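Section 4. Laying out the table for fruit tasks

Read section 3 (fixing the arms) before you start. The steps below apply to the two-arm Nuta bench with the standard black grippers. If you are using the single-arm version, go to section 6.

4.1 What the bench can be asked to do

Nuta can move light kitchen items from one place to another on a flat table. It can't yet do this at the speed of a person, and it can't be left to do it alone. In our own trials at Skirkavholm, Chae-won Cho ran 150 attempts at moving one piece of fruit from a plate to a basket. The arms finished 100 of them without help. Most of the rest failed on soft fruit, either squeezed too hard or dropped on the way across.

Washing up, peeling, cutting and anything involving hot food are outside the scope of this guide.

4.2 Preparing the surface

1. Turn the arms off at the wall and wait for the lights on both grippers to go out.

2. Cover the table with brown paper. Small creases do no harm. Replace the paper if it lifts when you run a hand over it.

3. Mark the grid with blue painter's tape, first along the table and then across it. The cells don't need to be exact. They are there so that you can put things back in the same place between runs.

4. Press down the ends of the tape. A loose end can stick to a fingertip.

Note: Short gaps in a line can be left alone. The software doesn't read the tape.

4.3 Placing the items

5. Put a shallow plate within reach of the left arm. It may sit across a line.

6. Put the small fruit on the plate with space between the pieces. Strawberries may lie any way up.

7. Stand the basket next to the plate. Larger fruit, such as bananas or an apple, can already be in it. Bananas may stick out over the rim, but leave enough room for what you want moved.

8. Keep other items off the plate side of the table until the first run is finished.

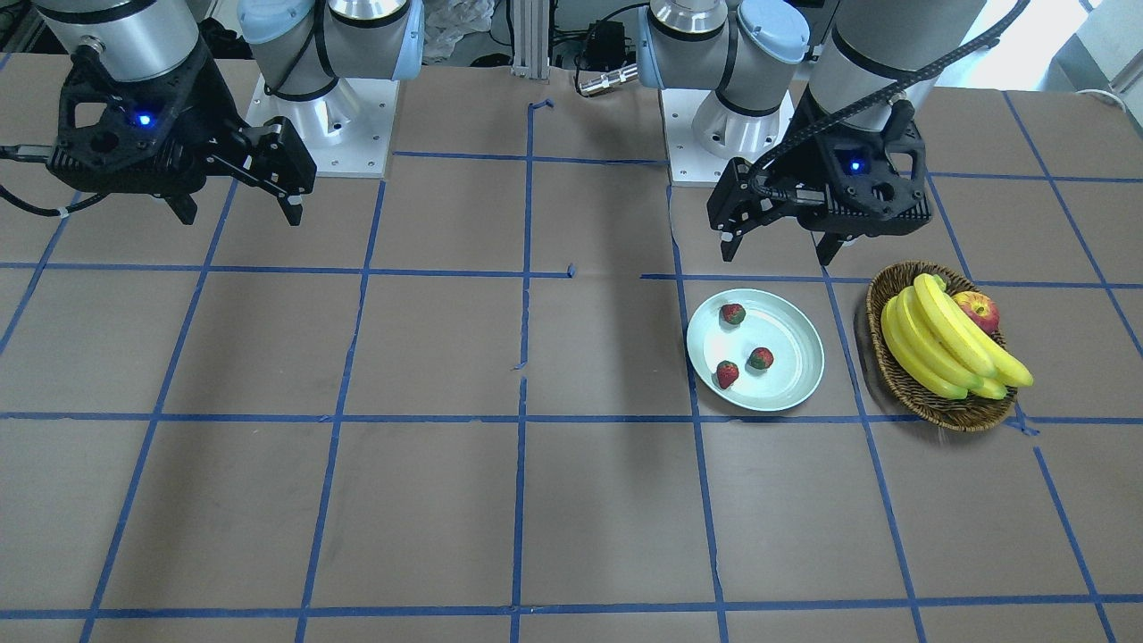 4.4 First run

9. Check that both sets of fingers are clear of the plate, the basket and the fruit.

10. Turn the arms on. A blue light shows on each gripper.

11. Set the grip level to 6 for apples. For strawberries start at the lowest level and go up one step at a time.

12. Choose "Plate to basket" and press Start. Stay within reach of the stop button.

Caution: Keep hands, sleeves and hair away from the table while the lights are on. The arms do not sense people.

Caution: Do not eat fruit that has been used in a run.

4.5 If the run fails

Fruit dropped short of the basket: move the basket closer to the plate and repeat step 12.

Fruit marked or crushed: lower the grip level by one. If the lowest level still marks it, take it out of the task.

Arm stops above the plate: press Stop, then Home. If this happens 7 times in one session, save the log and send it to Randa Daher at Sabbagh.

Last checked against the bench by Ziad Atallah, 30th April.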